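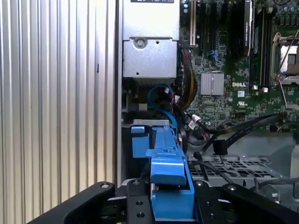 Gripper comparison on the drive carriers, bench 2

June 12, 2025

Purpose of today: decide between the Vakumthorpe linkage gripper and the Hevberg parallel jaw for taking the blue drive carriers out of the Dell tower. Same tower for both, side panel off, lying flat on the slotted table.

The Vakumthorpe was mounted first. Its finger plates are narrow enough to go down on both sides of the blue handle block, and this was my main worry after reading the drawing. The free space beside the handle is small and there is a blue SATA cable close to the carrier on the power supply side. I wrote the approach so that the tool comes straight down and closes late. If it closes early, the left plate lands on the lip of the handle and the arm stops with a force fault. It happened 2 times before I moved the waypoint.

With the Hevberg I could not find a good approach at all. The jaw body is wider and it wants to touch the edge of the drive cage before the tips are deep enough. Longer tips would help, but then they bend. I keep the result in the table as "not reachable with standard tips" and not as a failure of the gripper, because this would be unfair.

Cameras. The fixed one gives a good overview of the case and of the fixture tray on the left, but the gripper body hides the carriers exactly when I want to see them.
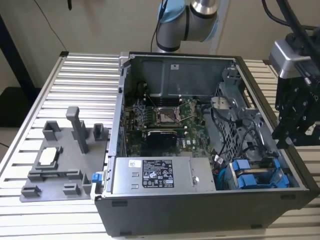
So for the last part of the approach I use only the wrist camera, and the fixed view is for checking that the tray and the chassis did not move against each other. I tried also to bring the fixed camera higher. Then the reflection from the power supply casing becomes strong and the label on it is a white spot, so I put it back where it was.

Wrist camera exposure: the ribbed panel on the left of the wrist view is very bright and pulls the automatic exposure down. The board becomes too dark and the edges of the blue tabs are weak. I fixed the exposure by hand and excluded the left part from the metering. After this the Villa detector finds both tabs, also when the lower part of the view is full of gripper. 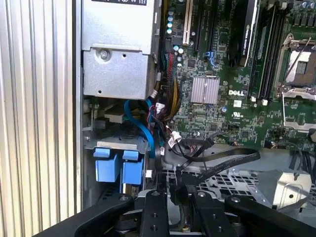 Wrist view, open fingers, both blue tabs visible left of the central finger.

Controller: Drendik box, old firmware from January. Logged 1,317 samples for the slow approach and 426 for the fast one. The fast log has a gap in the middle – I think the buffer was full, but I did not check yet. Please do not use the fast log for the force plot.

One more thing. The loose black cables over the lower part of the board are a risk for the fingers when the arm goes sideways. Please lift the tool completely out of the case before any sideways move, also when it looks like there is enough room.

To do:
– repeat the slow approach with carrier 2
– ask for the price of the longer Hevberg tips
– update the Drendik firmware, keep a copy of the old one
– check the bolts on the outer links again before the next long run

Recent entries
Wrist camera bracket, second version
Drendik controller: first start and network settings
Fixture tray, change of the small holders
Villa detector with fixed exposure
Vakumthorpe gripper, unpacking and mounting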